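From: Gunhild Ravn
To: exhibitors list
Date: December 21, 2020
Subject: Re: Stand booking and poster hall, questions before we pay

Dear Auður, dear all,

Thank you for your patience. I have now spoken with the hall in Kutham and I can answer most of your points. I put my answers under each part of your message, I hope it is readable in every mail program.

Auður Bergmann wrote:
> We are a small firm and this would be our first time with a stand at
> a veterinary nutrition meeting. The price list says 768 euros for the
> small stand. Is it with or without the table and the electricity? At
> the last fair we went to, we had to pay for every socket.

The 768 euros is for the floor, the back wall, one table and two chairs. One socket is included. If you need a second socket, please write it in the form, because the electrician prepares everything the evening before and does not come back in the morning. The small fridge is not included. Brokano rents them, and you must order directly from them. I do not have their new prices yet.

> We would also like to know how many visitors you expect. My colleague
> thinks it is not worth the travel if there are fewer than last time.

I understand the question very well, but I can't promise a number. We have 60 registered participants so far, and usually the largest part comes after the New Year. The hall has given us a limit on how many people may be inside at the same time, so the exhibition will be open in two shifts, before lunch and after lunch. For the exhibitors this means that you will see fewer people at once, but you will have more time with each of them. Some of the firms told me they prefer it so.

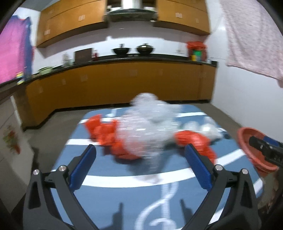
If the meeting must be moved online, the stand fee is returned in full, except for the 10 euros bank fee. This was decided last week and it will be in the new version of the contract. Those of you who have already signed the old version do not need to sign again, I will send only a one-page addition. Please read it, and write to me if something is not clear. I am not a lawyer and the text was translated twice.

> Is it possible to share a stand with another firm? We know Trunda
> quite well and our products do not compete.

Yes, two firms can share a stand, but then it must be the large one. Each firm gets its name on the wall and its own half page in the programme. The invoice goes to only one of you, and how you divide it is your own matter. If Trunda agrees, please let them write to me also, so that I have it from both sides.

> Last thing, the posters. May an exhibitor hang a scientific poster, or
> is it only for the universities?

An exhibitor may hang a poster if it shows results and not prices. Dr Lapiņa reads all the poster summaries, and she was rather strict last time with the feed additive posters - I think three were sent back for changes. A summary of one page is enough. Please say clearly how many animals were in the trial and who paid for it. The poster itself must be upright and not wide, the boards are narrow.

Now some points for everybody on the list:

The booking form closes in the middle of January. After that I can still take late stands, but only in the corridor by the cloakroom, where the light is not so good.

Boxes can be delivered to the hall at the earliest two days before the opening. Write the name of your firm and the stand number on every side of the box. Last year 6 boxes were standing without any name, and one of them is still in my office. It contains pens and sample bags of mineral lick. If it is yours, please tell me.

Animals are not allowed in the hall, also not small ones in cages. I had two questions about this, so I write it here.

I am away from my desk until after the New Year, but I read my mail in the evenings. For the invoices it is better to wait until I am back, I don't have the accounting program at home.

With kind regards and good wishes for the holidays,
Gunhild Ravn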